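Towel bar pulling out of drywall - bigger anchors or move it?

ehuerta
28 November 2023
Bar is a two-plate Dritura, installed in September. Left plate has worked loose twice. Bath towels only. Is there any point going up an anchor size?

handale_dan
Toggle bolts. Done.

zyanya_e
Disagree. Toggles hold, but if the hole is already chewed out the plate still rocks. Open the wall, put in blocking, patch.

handale_dan
For a towel? Blocking is for grab bars. Mine has been on toggles for 6 years.

ehuerta
No access from behind and I'd rather not patch. Does it matter where the towel hangs?

zyanya_e
Some. Weight over one plate loads that plate, and people pull down on the low corner instead of lifting the towel off. Ours is a dark gray bar with square plates, and the pink towel always ends up on the left.

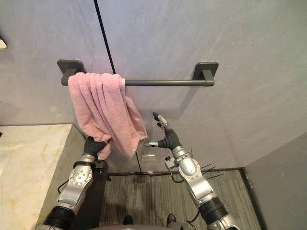

Check the set screws before you drill anything. A loose set screw feels the same as a loose anchor - the post wobbles but the plate stays flat to the wall.

ehuerta
Plate moves, so anchor. Trying toggles first.

handale_dan
Don't overtighten, you'll crush the gypsum.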